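Gesis House Resident Handbook
Part 5: Clothing Store, Mathew Wing
Setting up and using the sorting area

This part applies to all residents and staff who bring clothing to the store on the ground floor of the Mathew Wing. It replaces the sheet issued last May. Questions should be addressed to Obaidul Gamage at the house office.

5.1 Before you begin

The sorting area is the carpeted part of the store, between the door and the Grurisik cabinet. Shoes must be removed at the door. Food and drink are not permitted on the carpet at any time, and this includes water bottles with lids.

You will need the following:
A clean cotton sheet, from the lower shelf of the cabinet
A lint brush
Silleo garment tags and a pencil
A flat storage box with its lid

CAUTION: Do not use pins to attach tags. Pins dropped in the carpet are difficult to find and have caused injury.

5.2 Preparing the floor

1. Vacuum the carpet, working from the cabinet towards the door. Empty the cylinder afterwards.
2. Check the carpet by hand for staples, pins and broken fasteners.
3. Spread the sheet and smooth it flat. The sheet must be used for all pale garments. It may be left out for dark garments if the carpet has been vacuumed the same day.
4. Place the storage box within reach, with the lid beneath it.

Note: The carpet sheds a little fibre during its first weeks after cleaning. Dark knitwear shows this more than any other clothing and should be brushed once more before it is boxed.

5.3 Inspecting dark knitwear

Dark jumpers, sweatshirts and similar items are inspected separately from other clothing. Wear is hard to see on black fabric, and garments have been put away in the past with holes and loose threads that were noticed only when the owner next wore them.

1. Switch on both ceiling lights and open the blind fully.
2. Lift the garment by the shoulders and let it hang. Do not shake it over the carpet.
3. Turn it slowly and look at the body, front and back.
4. Take hold of the lower edge and draw the folds apart with the fingers. Look along the whole of the hem.
5. Repeat for both cuffs and for the neck.
6. Turn the garment inside out and check the side seams.
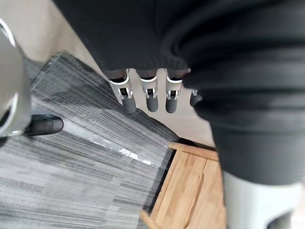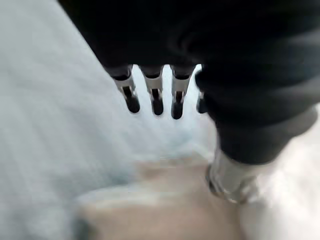 Hems and cuffs decide whether a garment may be stored or must first be repaired. A cut thread at the edge will run further each time the item is folded, and the repair becomes larger in proportion. An edge that has gone fuzzy and slightly frayed, as on the black knit in the first picture, is to be treated as worn even where the fabric above it is sound. Tag the garment "Mend" and place it in the mending basket. Do not trim the loose fibres with scissors, and do not pull them.

CAUTION: Remove rings and bracelets before handling knitwear. A snagged stitch should be reported, and left as it is.

5.4 Folding

1. Lay the garment face down and smooth it from the centre outwards.
2. Fold each sleeve across the back so that the cuff lies level with the opposite side.
3. Fold both sides to the middle.
4. Fold the lower edge up to the neck. Thick knitwear is folded once only.
5. Turn the garment over and smooth the front.

Bunched fabric must be opened out before folding. Deep creases that remain after smoothing may be eased with a damp cloth, after which the garment is to be left flat until fully dry. Irons and steamers are not to be used on the carpet. An ironing board is available in the laundry — please ask at the office for the key.

Note: Hooded garments are folded with the hood laid flat against the back. Cords are tucked inside the neck and are not tied.

5.5 Tagging and boxing

1. Write the resident's room number and the type of garment on a Silleo tag. Use pencil only.
2. Loop the tag through the care label. Where there is no care label, place the tag loose inside the neck.
3. Put the heaviest items at the bottom of the box.
4. Stop when the box holds 8 garments, or sooner if the lid does not close without pressure.
5. Close the lid and write the room number on the short end of the box.
6. Place the box in the Grurisik cabinet on the shelf for your floor.

Dark and pale garments may share a box only if a sheet of white tissue is laid between them. Garments which are damp, or which have been worn since washing, will not be accepted for storage. They will be returned to the resident's room.

5.6 Leaving the area

1. Pick up the sheet by its corners, folding it inwards so that lint stays inside.
2. Shake the sheet outdoors, never in the corridor.
3. Clean the lint brush and return it with the pencil and any unused tags.
4. Sign the store book and close the cabinet. The lower door needs a firm push.

Boxes may be collected on request, with two days' notice to the office. Items in the mending basket are sent out at the end of each month, and residents will be told of any charge before work is carried out.

Issued by the house office, Wed 7 February. Store enquiries: internal extension 2036.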